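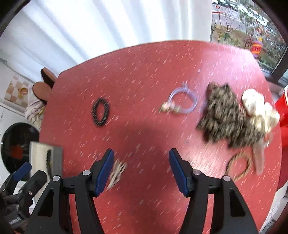
Rapport d'avancement – entretien et remise en service des pinces manuelles
Projet Pestura, poste de saisie sur table
18 mai 2025
Rédaction : Azucena Manríquez

1. État du poste

Le poste sur table ronde fonctionne de nouveau avec deux pinces tenues à la main, après l'arrêt déclaré en novembre. Les deux outils ont des patins en caoutchouc bleu à la pointe des doigts. Les objets souples restent les plus difficiles à prendre : tissus, cordons, tubes enroulés. Nous les gardons dans la série d'essais, car le lot suivant en comporte une bonne part.

La pince droite a atteint 3000 cycles d'ouverture et de fermeture depuis le dernier remontage. Aucun jeu anormal n'a été relevé à la charnière. La pince gauche a un compteur plus bas, parce qu'elle est restée démontée en attendant les pièces.

2. Travaux réalisés

Les patins des quatre doigts ont été remplacés. Les anciens se décollaient par le bord intérieur et glissaient sur les tissus lisses. Kanchan Nishad a dégraissé les doigts, collé les nouveaux patins et laissé les outils au repos pendant 12 heures avant le premier serrage.

Les vis des doigts ont été déposées, nettoyées et remontées au frein-filet faible. Sur la pince gauche, un taraudage était abîmé. Il a été repris et tient depuis.

Le zéro d'ouverture a été refait sur les deux pinces, doigts écartés au maximum puis fermés à vide. L'ancienne valeur de la pince droite était décalée de presque 5 millimètres, ce qui explique une partie des fermetures incomplètes signalées dans le rapport précédent.

3. Entretien courant

Un contrôle est fait toutes les 30 séances : état des patins, serrage des vis, propreté de l'objectif, passage du câble. Les patins sont essuyés en fin de séance avec un chiffon humide, sans solvant. Les relevés sont portés sur la fiche Wero de chaque outil. La fiche de la pince gauche était incomplète pour l'hiver – elle a été reconstituée à partir des bons de commande.

4. Difficultés

Le fournisseur Dubey a livré les patins en deux fois, avec une légère différence d'épaisseur entre les lots. Nous avons monté des patins d'un même lot sur chaque pince et gardé les autres en réserve. Une réclamation est en cours.

Les mouvements rapides donnent encore des images floues sur les petits objets métalliques. Le réglage d'exposition sera revu avec l'atelier de Nurkurow. Aucune dépense n'est prévue pour ce point.

5. Suite

La prochaine période sera consacrée au suivi de l'usure des nouveaux patins et à la vérification du zéro après chaque démontage. Nous demandons l'accord pour l'achat d'un jeu de doigts de rechange par pince, dans la limite de l'enveloppe déjà votée pour les pièces. Le devis est joint au présent envoi.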